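Zwei Monate mit dem Teller »Jalesa« von Erkodell

Eigentlich wollte ich nur einen einzigen Ersatzteller, weil mir der letzte aus Omas Service gesprungen war. Inzwischen stehen sechs im Schrank, und ich freue mich jedes Mal, wenn ich einen herausnehme! Weiß, rund, dazu der feine goldfarbene Rand und ein erhabener Außenring, an dem die Soße brav haltmacht (bei Linsencurry Gold wert). Er wiegt rund 620 Gramm, liegt also satt auf dem Tisch, und das Besteck klappert darauf angenehm dumpf.

Was mich stört: Der Goldrand darf nicht in die Mikrowelle, und der Aufkleber klebt wie der Teufel. Mit etwas Speiseöl und zehn Minuten Geduld ging er bei mir ab, ohne Kratzer. Zu meiner Gabel mit dem weißen Griff passt der Teller jedenfalls wunderbar, und neben Rosen auf heller Eiche sieht sogar ein Butterbrot nach Sonntag aus.

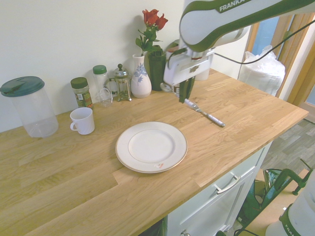
Fazit

Klare Empfehlung für alle, die gern von Hand spülen. Ich bestelle im Februar noch die Schälchen dazu.

Kommentare

Hildegard Buschmann
Hält der Goldrand denn die Spülmaschine aus? Bei meinen alten war er nach einem Jahr weg.

Olumide Ezeani
Ich spüle sie bei 45 Grad im Schonprogramm, bisher alles dran. Den Kleber habe ich mit dem Föhn gelöst.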